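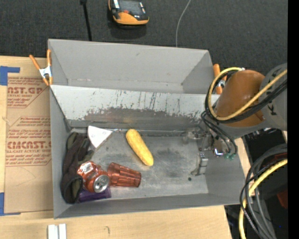

Two-Section Sorting Bin, Gray – Six Months In

I bought this bin in April, after a long spring of losing things in a drawer that had become a place for stuff with no other place. I wanted something open at the top, big enough that I wouldn't have to think about what fits, and divided so that one half could stay clear. I had a Hodasley tote before this (fabric, one big pocket, it slumped whenever you looked at it) and I was ready for walls that stay up!

And I love it. I love it more than a person should love a gray bin.

The divider is the best part. It runs the whole width and it's slanted, so you get a smaller section at the back and a larger one in front. My habit now is that everything goes in the front first – toys, empties, cups, a glove that has lost its partner – and the back stays empty until I start sorting. Then the keepers go over the divider one by one and whatever is left gets dealt with. It's such a simple thing and it has made picking up the living room almost fun. I do it while the kettle boils.

The size is generous. A crushed soda can, a plastic tumbler on its side and a bulky bunched-up bit of fabric can all lie along one wall, and there's still plenty of floor to rummage in. Bright things are easy to spot against the gray too. If you have a yellow play-food type of toy in the house, you will never lose it in here.

Now the wear, which you should know about. The floor of the front section is metal and it scuffs. Mine has cloudy smudges and a lot of fine scratches. The lower part of the divider is worse: the paint is flaking in a long band, brown and dark gray, with thin scratches above it. The back section still has its smooth light walls apart from a small dark scuff near the top. None of this bothers me, but if you want it out on a shelf looking pretty, get the Jendus basket set and keep this one for work.

Two more small complaints. Flat things slide under everything else and hide, so check along the edges before you decide you're done. And it takes up a good piece of a tabletop, so measure first – I didn't, and had to move a lamp.

I was asked in the comments on my Kaewkla drawer post whether a bin like this is better than drawers. For things you put away for a season, no. For the daily pile, yes, every time. You can see the lot at once and get both hands in.

I'd buy it again tomorrow, and I'm thinking about a second for the garage. 9 out of 10, with the missing point for the paint.

Related reviews
Kaewkla shallow drawers, 2 years on
Hodasley fabric tote: why I gave up on it
Jendus basket set, small and medium
Labels that stay stuck on metal

Contact | © Stiltville Home Notes | Back to top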